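How do I get wax out of a printed cotton tablecloth?

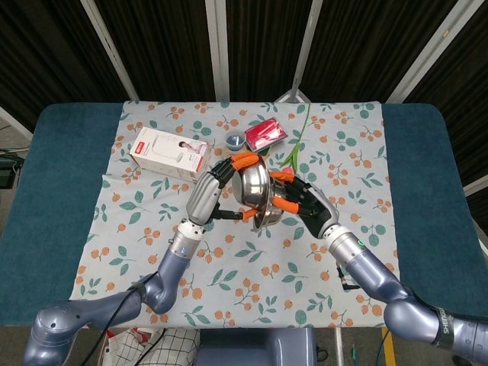
The berry print cotton cloth, spread out on the padded table.

Posted by claywharf, 11th March

A candle tipped over at dinner and left a patch of red wax on one of my cotton tablecloths, about the size of my palm. I picked off what I could with a fingernail, but there is still a greasy mark with a pink tint to it. The cloth has a pale background, so I am worried about making it worse. The label says wash at 40 and nothing about ironing. I have a bottle of Clalum stain remover in the cupboard. Should I use that first, or deal with the wax first?

hemandhaw

Wax first. Stain remover won't do much while there is wax in the threads.

Put the cloth in the freezer for an hour and scrape again with the back of a butter knife. Then lay it between two layers of plain brown paper or paper towels and press with a warm iron, no steam. Hold it for 5 seconds, lift, move to a clean bit of paper, and repeat until the paper comes away dry. Don't use newspaper or printed bags -- the ink can transfer.

The pink is dye from the candle, and that is a separate job. Dab it with rubbing alcohol on a white cloth, working from the back. Test the hem first, since some prints bleed. Then use your stain remover and wash as the label says. Hang it to dry and check it in daylight. If you put it in the dryer with dye still in it, you will probably be stuck with it.

Odell_Lane

I just pour boiling water through it. Works on my white ones, never tried it on a print.

wike_road_62

The iron method is what I use too, but keep the heat low. I had mine too hot once and the color spread into a bigger ring. It took three washes to fade and I can still find it if I look.

Also check your ironing board cover afterward. Wax went through mine and ended up on a shirt the next week -- an old towel underneath would have stopped it.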